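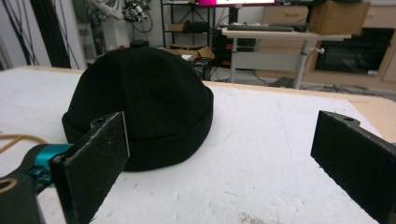 Handheld Gripper Recording: Good Practice FAQ

Maintained by Kirsten Kowalchuk for the Liltura project, Plarville
Last revised 2022-04-02

These are the questions we hear most from new operators, from visiting groups, and from our friends at the Campbell site. The answers are house rules. They sit underneath whatever safety rules your own building has, and where the two disagree, the building wins. If you find a better way of doing something, please write in! Half of this page started as a note from an operator who had a good idea.

Who are these rules for?

Anyone who sits down at a table with a gripper in each hand and records a task. They also cover the person who sets up the table and the person who reviews the recordings later. Running the robot arms has its own page with its own training, so please don't use this one as a stand-in.

Do I need to know anything about robots to start?

No! Some of our best operators came in from sewing, kitchen work and stock rooms. What helps is steady hands and a willingness to do the same small job many times with care. We will teach you the rest in a practice session.

What counts as one episode?

One task, from a still start to a still finish. Hands stay quiet for a moment, the work happens, hands go quiet again. If the task is "put the hat over the form," the episode is over when the hat has been let go and the grippers have backed off. Straightening it afterward because it looks crooked is a second task. Stop, and label it as one if you want to keep it.

How should I hold soft things like hats and sleeves?

We love soft goods, and they are hard, so this answer is a long one. Take the thickest part you can reach. On a knit or folded cap that means the cuff, where the layers give the jaws something to close on. Close slowly until the fabric stops sliding, then stop squeezing. Lift before you move sideways. If one jaw rides up under the fabric where you can't see it, open, back off and try again. Leave the retry in the recording. A clean recovery is useful material and we mark it as such.

Please don't pinch buttons, labels or loose threads. They make a grip look good right up until it lets go.

Can I use my fingers to help?

Not while recording. If the grippers can't do it, that is a finding, and we want it written down. Between episodes, use your hands as much as you like to reset the objects.

One gripper or both?

Start with both in view of the head camera, even when only one is going to work. The idle gripper should be open and resting or held still, a little back from the object. Waving it about makes trouble for whoever reviews the episode.

What about the marker plates?

Keep them flat, clean and uncovered. Don't put stickers or tape on a plate, and don't pick a gripper up by it. Sleeves and cables are the usual reason a plate gets hidden, so have a look at both before your first episode of the day. If a plate has a bend or a scratch running through a marker, set that gripper aside and fill in a fault slip.

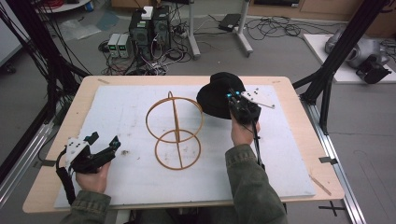 How should cables run?

Back along the forearm or down past the near edge of the table, with enough slack that you can reach the far side of the board without feeling a pull. Cables should not cross the working area. Anything that hangs off the table should hang clear of your knees and the chair. On the floor, keep a walking path open to the operator's seat and tie up what is left over at the end of the session. I know floors fill up. Mine does too.

Does the table surface matter?

More than people expect. We use a plain, light board, and we don't swap it halfway through a set. Scuffs and pen marks are fine and you don't need to scrub them off. Crumbs, lint and bits of tape should be brushed away between episodes when they sit where the object is going to land. Replace the board when it dents enough to tip something over.

How often do we check the grippers?

Before every set of 22 episodes, and any time one gets dropped. The check is short: open fully, close fully, look at the pads, wiggle the mounting arm, confirm both streams are live. Light scuffing on the pads is normal wear. Loose screws are not, and a gripper with a loose screw doesn't get used until it has been tightened and checked again.

How many bad takes am I allowed?

As many as you make. We would so much rather have an honest log! After 3 failed tries in a row at the same step, take a break or change objects. Tired hands get hasty, and it shows.

What do you reject?

Of the 1,631 episodes reviewed since January, we sent back 351. The most common cause was a start or finish that wasn't still. Hidden markers came next, then the wrong label. Drops and fumbles are not on the list, and please don't delete them.

How do I name things in the log?

Use the plain word for the object, then color, then a number if there are several alike: "hat black 2." Say "left" and "right" from the operator's seat. The Hisport labeling sheet has the full word list, and it is worth keeping a printed copy by the table.

Who can be in the background?

Ideally, no one without a signed consent form. If someone wanders through, finish the episode and flag it. The reviewer decides whether it is cropped or dropped.

When do I stop right away?

Sharp smell, hot gripper, a cable pulled tight, or anyone reaching across the table. Set both grippers down, then stop the recording. Never worry about losing a take for this.

Can I suggest a new task?

Yes, please do. Send Kirsten one paragraph with the objects, the start, the finish, and how you would know it worked. New tasks get a short trial before they join the regular list.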